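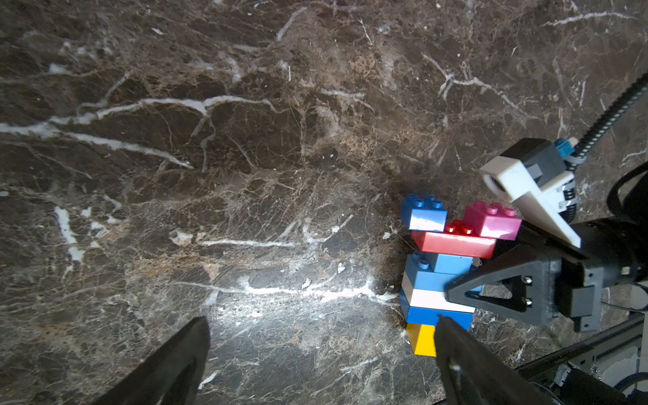
Aksel Oddsson wants to know if the big bricks are "a toddler thing" and whether a grown-up is allowed to stack them on the good marble. Yes and yes! I get that one so often that I finally put all the brick and tabletop questions on one page.

Won't the bricks scratch the marble?
Mine haven't. The bricks are plastic, so I worry more about the grit that gets stuck under them. I wipe the top before we start (a damp rag, nothing fancy) and again when we're done. If you do find a scratch, try it in different light first, because a dark brown stone with white veins hides an awful lot.

How do I keep a tall tower from tipping?
Push every brick all the way down. I know, I know, but most of my wobbles come from one that was only half on. Long bricks near the top are trouble too if they hang out to one side. I love how a long red one looks up there, so I do it anyway and take my chances.

Do you clear the table first?
Sort of. The toaster stays at the back, where it lives, and a cup can stay if it's plastic. Bricks get scattered across the rest so I can see my colors before I pick one. 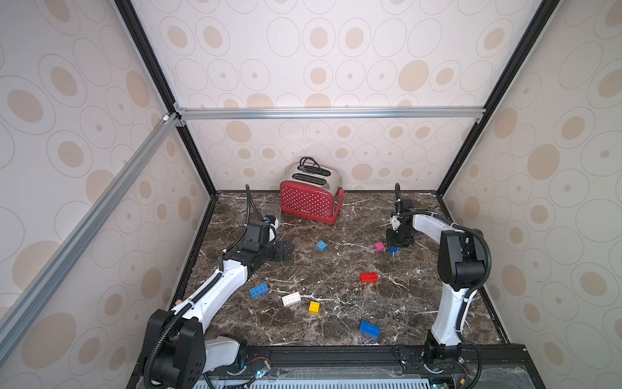
Where did the wallpaper come from?
Paulauskas, the little shop in Clekcombe. It's the cream one with the ovals and tan dots, and it was a leftover roll, so I can't promise they still have it. I'd hung 2 strips before I noticed the pattern had a right way up. Oops.

Is it okay to have a toaster that close to a wall?
I pull mine forward and clear the toys away before I make toast, then slide it back once it's cool. Check the booklet for yours, please! Paper and heat don't mix.

How do you get crumbs out of the studs?
Old toothbrush, warm water, drop of dish soap. I do a batch on Sunday and leave them upside down on a towel for 40 minutes or so while I do something else.

Can I see the toaster corner?
Sure, it's my favorite bit of red in the whole room.

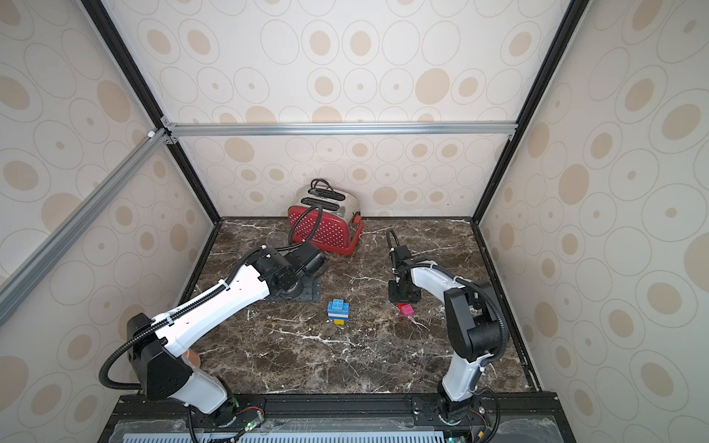
Red toaster, plastic cup and the dotty wallpaper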